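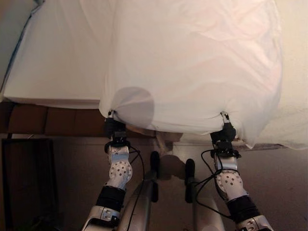
Photo: Prirnenska archive, used with permission

I slept badly for most of the winter, and in March I finally decided to do something about it. I am not a doctor and I do not like to give advice, but two readers have asked me to write down what I changed, so I will try.

The first thing was the hour. I used to go to bed when I was tired, which sounds sensible, but my tired hour moved all the time. One night it was ten, another night it was after one. Now I go up at the same hour every evening, also on Saturdays. My friends find this very boring. I find it boring too, but I wake before the alarm and my head is clear.

The second thing was the telephone. It sleeps in the kitchen now, on the shelf beside the bread. For the first week I missed it terribly. I lay in the dark and thought of small questions I wanted to look up, for example how high the hill behind Varnwood is (it is 1,677 feet, I checked at breakfast). In the second week the questions stopped coming.

Instead of the telephone I have a book. It should be a slow one. I tried a detective story and read 400 pages in three nights, so that was a mistake. At present I am reading an old guide to the villages on the Florkia road, with long chapters on bridges and mills, and I am rarely awake after the second mill.

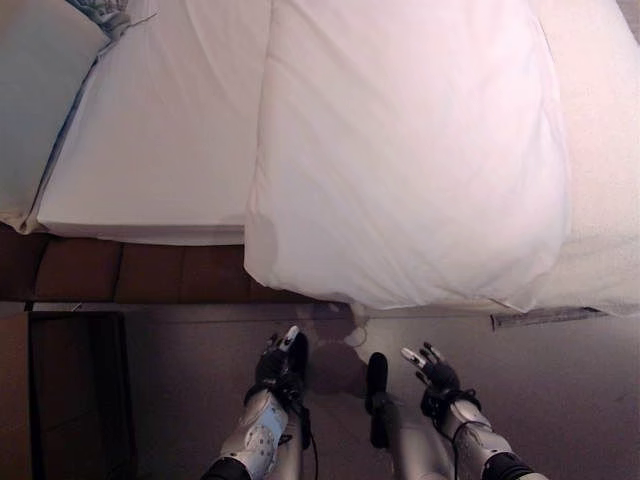 Coffee was harder. I grew up in a house where people drank it after supper and slept like stones, and I believed I was the same. I was, perhaps, at twenty. Now my last cup is at noon, and in the afternoon I drink a lime blossom tea from the Milošević shop near the station. The large bag lasts me 40 days if I am careful with the spoon. It tastes a little of hay, but one gets used to it.

I also began to walk after supper, down to the river and back by the upper street. I do not walk fast. When it rains I take the umbrella and make it shorter. My neighbours probably think I have got a very small dog.

There are still bad nights. Last week I lay awake until the first bus and was in a terrible mood the whole morning. Before, I would have slept in the afternoon to repair it, and then the next night would be spoiled as well. This time I stayed up, did the ironing, and went to bed at my usual hour.

Next month I want to try without the alarm clock, at least at the weekend. I will write again when I know how it went.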